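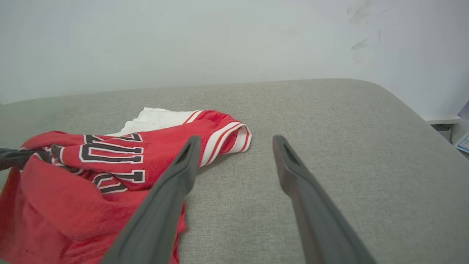 4. Before the first wash

Your Pedeo washer-dryer left the Trivivico works with a little test water still in the pipes. It is clean, but it has been sitting there since before you met, so run the drum once with nothing in it.

4.1 Close the door until it clicks. A door that merely looks shut will be reported as open, at some length, by the beeper.
4.2 Turn on the cold tap fully.
4.3 Turn the dial to Rinse and press Start. The cycle takes 17 minutes. The display will say 30 for most of them.
4.4 When the lock light goes out, open the door and wipe the rubber seal.

Note: If the display shows E5, the drain hose is kinked. It will be kinked at the back, where you can't reach it.

5. Washing bright colours

Reds are generous with their dye, and new reds especially so. The Pedeo has a Colours setting for this, which washes at 30 degrees and spins gently. It can't tell what you have put in with them. That part remains your job.

5.1 Read the care label. If it has been cut out because it itched, assume the worst and wash cold.
5.2 Turn the garment inside out, sleeves included. Printed numbers and badges last longer this way.
5.3 Empty the pockets. The filter has a trap for coins, but paper tissues will get through anything.
5.4 Add liquid detergent to the left-hand drawer, up to the lower line. The upper line is for the Heavy setting and for optimists.

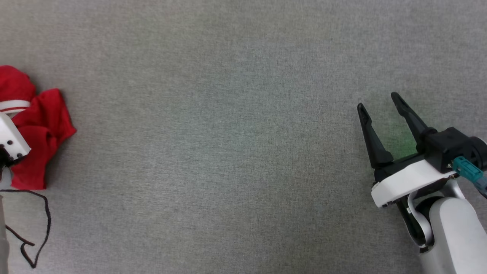 5.5 Shake out each item before loading it. Bunched clothes spin badly, and the drum will thump about until they sort themselves out.
5.6 Select Colours, then press Start.

Caution: Do not use the dryer setting on sports shirts with glued lettering. The letters will come off and attach themselves to something you like better.

6. If the colour has run

Don't dry anything. Heat fixes the dye, and you will then own a pink towel for good. Wash the affected items again straight away on Rinse Plus, without the culprit. Lamptey colour-catching sheets may be used, one per load.

Spare seals and filters for this model are kept at our Vedham depot until 2031.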